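Ticket: Shared shopping list keeps bringing back deleted items
Product: Civus household planner, web and phone
Opened by: Jasmina Yordanov
Handled by: Eleni Dervishi, Plendodano support
Status: Open (reopened by customer)
Opened: 6 October 2024

I share a list called Delić with my sister. When I tick something off and clear it, it comes back. Ketchup has been bought and cleared three times now according to me, and according to Civus I still need it. Oranges do the same. Before anyone asks, I have signed out and in again, on both devices, and I don't expect being told to do it again will help.

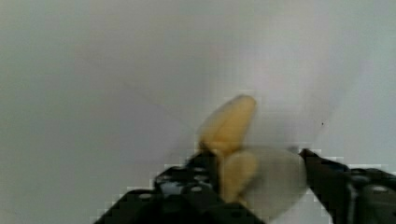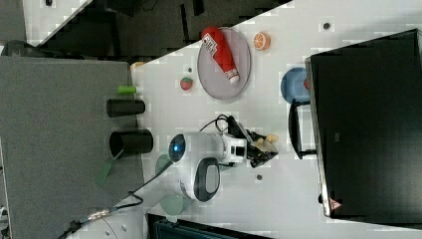 Ketchup and half an orange on the table in the second one.

Why does an item I cleared on my phone show up again on the web version?

The web version keeps its own copy of the list and sends that copy back when it reconnects. If the tab was open while you cleared the item on your phone, the older copy can win.

Reply from Jasmina Yordanov
That sounds like a description of the fault and I was hoping for a fix. Your help page says the newest change always wins. Which is it? I closed every tab last night, cleared the list on the phone and opened the site this morning. Ketchup, oranges, bin bags, all back. Bin bags was from February.

Reply from Eleni Dervishi
Thank you for testing that. The help page is describing the current sync method. Lists made before the Skultska update use the old one until they are converted, and yours hasn't been. Could you please try the following:

1. Open the list on the web and choose List settings.
2. Scroll to Sync and press Convert this list.
3. Wait for the green tick before closing the page.
4. On each phone, pull down on the list to refresh it.

Reply from Jasmina Yordanov
There is no Convert button. There is a heading that says Sync and then a blank space under it. I tried Firefox and Edge. I also wonder why a list needs converting by hand when the update notes promised that everything would be moved over "automatically and without interruption".

Reply from Eleni Dervishi
The button only appears for the owner of the list. Our records show that the list is owned by the other member. She would need to do steps 1 to 3, or pass ownership to you under Members.

Reply from Jasmina Yordanov
It would be useful if the blank space said that. My sister pressed it and got the green tick. I cleared 13 old items on the phone. They stayed gone for 10 minutes, which I will admit is better than before, and then 2 of them came back. Bin bags again, and batteries.

Reply from Eleni Dervishi
Those two are set as repeating items, so they are added again by the schedule – this is separate from the sync problem. You can turn it off by opening the item and setting Repeat to Never.

Reply from Jasmina Yordanov
I have never set anything to repeat and neither has she, but I found the setting and it was on, every 6 weeks. I've turned it off. I don't accept that it is separate until I see it stay off, so please don't close this. Last time it was marked Solved while I was still typing.

Internal note, Eleni Dervishi
Asked the sync team whether conversion switches Repeat on for old items. Left open at customer's request. Help page wording passed on, along with the empty Sync section for members who aren't owners.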